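纺织品染整工艺学 讲义
第三讲 天然染料与媒染：从茜草红到棕红色系

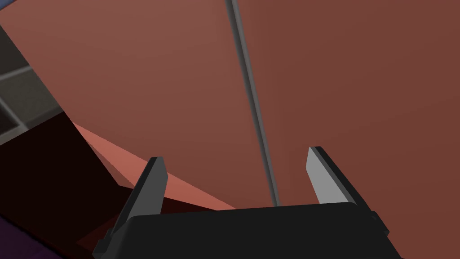

3.1 基本概念

天然染料按上染机理分为直接性染料、媒染染料和还原染料。姜黄、栀子属于直接性染料，可直接上染；茜草、苏木、槐米属于媒染染料，单独使用时色浅且牢度差，须借助金属离子与纤维形成络合；靛蓝属于还原染料，留待第五讲讨论。本讲只涉及媒染染料，重点是茜草。

媒染剂指能同时与纤维和染料分子结合的金属盐。课程中使用的有明矾（硫酸铝钾）、硫酸亚铁和单宁酸。单宁酸不含金属，严格说属于助剂，但在棉麻染色中习惯上与媒染剂并列。铬盐和锡盐因毒性与废液处理问题不在实验范围之内，文献中的相关配方仅供对照阅读。

3.2 茜草的色素成分

茜草根中的主要色素为蒽醌类衍生物，包括茜素（1,2-二羟基蒽醌）和羟基茜草素（1,2,4-三羟基蒽醌）。西洋茜草含茜素较多，东亚产茜草以羟基茜草素类为主，两者在铝媒染下的色相有差别，前者偏蓝光红，后者偏橙光红。古代文献中的“绛”“绯”所对应的实际色相，不能仅凭字面推断，需结合产地、媒染剂和染次。

茜素分子中1位羟基和9位羰基处于相邻位置，可与铝离子形成六元螯合环。螯合后共轭体系的电子分布改变，最大吸收波长向长波方向移动，颜色由黄转红。铁离子形成的络合物吸收范围更宽，明度明显下降，得到紫褐至棕黑。铝、铁混合媒染可得到一系列棕红色，色相由两者的摩尔比控制。

3.3 纤维前处理

羊毛与蚕丝：中性皂液洗涤，水温逐步升高，避免骤冷骤热引起毡缩。蚕丝脱胶不足时丝胶吸附染料，成品表面发花。

棉与麻：碱煮练去除果胶和蜡质，充分水洗至中性。纤维素缺少与铝离子牢固结合的基团，一般先经单宁酸处理，再入明矾液。也可改用醋酸铝，工序较短，但烘干与固着步骤不可省略。

判断前处理是否充分，采用滴水法：水滴落于织物表面后应立即渗开。渗开缓慢或边缘不规则者，重新煮练。

3.4 媒染方式

先媒法：先媒染后染色。匀染性好，色泽饱满，为本课程默认方法。

同浴法：媒染剂与染料同浴。工序短，但络合物易在浴中提前析出，附着于表面，摩擦牢度低。

后媒法：先染色后媒染。便于对样调色，铁媒染多采用此法。铁盐用量过大时羊毛手感变硬，光照后脆损加快。

3.5 工艺条件

以下为羊毛茜草染色的课堂配方，用量均以干布重（o.w.f.）计。

明矾用量：10%至15%
酒石酸氢钾用量：5%
茜草根粉用量：50%
浴比：1:40
染色温度：60至70摄氏度
保温时间：60分钟

温度是控制色相的关键参数。超过75摄氏度后，根中棕色组分溶出增多，成品由红转棕红，饱和度下降。如目标即为棕红色，可有意提高终温，或在染色末段加入少量硫酸亚铁，两种途径所得色样在日晒后的变化不同，应分别编号保存。

水质影响同样不可忽略。硬水中的钙离子参与络合，有利于茜草显红；使用去离子水时可加入少量碳酸钙。pH低于5时色相偏橙，高于8时偏紫，且羊毛在碱性条件下受损。

3.6 颜色的测量与记录

色样统一以CIE L*a*b*表示，光源D65，10度视场。每块色样测量3点取平均值，测点避开折痕和布边。色差按CIEDE2000公式计算。

棕红色系的记录容易出现两类问题。其一，低明度区域内a*、b*数值的微小变化对应的视觉差异不稳定，须同时记录L*与彩度C*。其二，显示器与打印件上的棕红色受周围颜色影响较大，同一色块置于深色背景与浅色背景前，观察结果不一致。因此评级须在标准灯箱中进行，背景为中性灰，不得以屏幕图像代替实物。

色样卡背面应写明：纤维种类、媒染剂及用量、染材批次、终温、保温时间、pH、操作人。缺项者不予计入实验报告。

3.7 案例：Drondley样本册

Drondley样本册收有羊毛染色样1,503块，由Hanne Frandsen整理编目。其中茜草类样本按媒染剂分组，铝铁混合媒染一组色相跨度最大，自砖红至深褐连续分布。编目沿用Whitfield染坊的旧编号，字母表示染浴，数字表示出缸次序。同一染浴多次出缸的样本，明度逐次升高，可用于讨论染浴耗竭曲线。

Reginald Villanueva对该组样本的重复实验指出，旧配方未注明水源，按去离子水复制时色相普遍偏黄，加入碳酸钙后与原样接近。阅读材料见课程文件夹中的Drikow部分，重点看第二节的配方换算表。

3.8 牢度评定

耐洗牢度：铝媒染茜草羊毛一般较好，棉样视单宁处理情况而定。皂液偏碱时会引起色变，评级时将变色与沾色分开记录。

耐日晒牢度：以蓝色羊毛标样对照。茜草在天然红色染料中表现较好，苏木明显较差，两者拼色后成品随时间偏向茜草色相。

耐摩擦牢度：干、湿各测一次。湿摩擦不合格时，先检查染后水洗是否充分，再考虑浮色来源。

3.9 实验安排

每组领取羊毛布5块，同一批次，预先称重。一块不加媒染剂作对照，一块用明矾，一块用硫酸亚铁后媒，其余两块用铝铁混合媒染，比例由各组自定并在实验前提交。染浴温度每10分钟记录一次。硫酸亚铁溶液现配现用，久置氧化后不得使用。含铁与不含铁的废液分桶收集，搅拌棒不得混用。

思考题

一、比较茜素与铝离子、铁离子形成的络合物在吸收光谱上的差异，说明棕红色的形成原因。

二、在终温65摄氏度与85摄氏度下，同一配方的L*值和C*值预计如何变化？

三、若仅有样本实物而无配方记录，可采用哪些无损手段推断媒染剂种类？各自的局限是什么？

下一讲：苏木与槐米的拼色。预习Dralline讲义第四章，并带齐本讲色样卡。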